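From: Morenike Edet
To: Gilbridge Allotments and Growers list
Date: May 17, 2021
Subject: Re: [gilbridge-growers] Keeping seed in the fridge?

Dear Tanko, and everyone,

What a lovely question to find on a wet morning, and I'm sorry it has taken me the whole weekend to sit down and answer it properly. I started a reply on my phone and lost it when the kettle boiled and I put the thing down in the wrong place, so you're getting the longer version now.

Tanko Akande wrote:

> Hello all. I've been given a shoebox of seed by my neighbour, who is
> moving to Drullport and can't take it with her. Some packets are
> sealed, some are just folded over with a paper clip, and a few are
> in old envelopes with nothing but a name in pencil. My wife says
> they should go in the fridge. I always thought that was for
> chefs and people with greenhouses. Is it worth it, and will I kill
> them if I do it wrong? There's a lot of parsnip.
>
> Tanko (plot 21)

Your wife is quite right, Tanko, and do tell her I said so. Cool and dry is what seed wants, and dry is the half people forget. My mother kept hers in a biscuit tin on the landing for years and did very well with beans and marrows, but she never could get an onion to come up after the first spring, and I'm sure now it was the warm cupboard behind it that did the damage.

So before anything goes in the fridge, get it dry. I spread mine on a dinner plate in the spare room for a week, well away from the radiator, and then put the packets into a jam jar with a good lid. A spoonful of dry rice in the bottom, in a twist of kitchen paper, helps a bit. Aminu Nnaji swears by the little sachets that come in shoe boxes, and I dare say you'll have one or two of those going spare!

Then the jar goes at the back of a middle shelf, where the temperature doesn't jump up every time somebody wants the milk. Please don't use the door. And when you take the jar out in spring, leave it shut on the worktop until it has come up to room temperature -- overnight is easiest -- or you'll get damp on the inside of the glass and all that drying will have been for nothing.
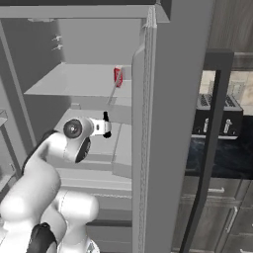 Now, the parsnips. I'm afraid I have bad news there. Parsnip seed is hopeless after a year or so however kindly you treat it, and if those packets are from before last season I'd sow the lot thickly in a spare corner and see what you get, or simply put them on the compost. Onions and leeks are nearly as short lived. Tomatoes, on the other hand, go on and on. I had a Gardener's Delight packet that had been opened so many times the front had worn off, and I still got a decent tray out of it.

For the envelopes with only a name in pencil, do a test before you give them any room. Put a few seeds on damp kitchen paper, fold it over, slip it into a sandwich bag and leave it somewhere warm. Have a look after a week, and again after two. If fewer than half have sprouted, sow more thickly than you normally would. If none have, well, you've lost a piece of kitchen paper.

Ekaette (my sister, for those who haven't met her at the September swap) writes the year on everything in thick black marker, and I do wish I'd picked up the habit sooner. I found 47 packets when I turned out my own jars last winter and I couldn't have dated half of them for you.

Speaking of the swap, Tobiloba Lawal has asked me to say that we'd be glad of anything you don't want, Tanko, parsnips excepted. Dwarf beans and lettuces always go quickly. We're hoping to be back in the Cludwood Road hall this time, if they'll have us, and there'll be tea.

One last thing, as I've gone on far too long already. If any of the shoebox is sweet peas, don't bother with the fridge at all, just give me a ring and I'll come round with some pots.

With warm wishes to you both,

Morenike
(plot 68, the one with the blue water butt)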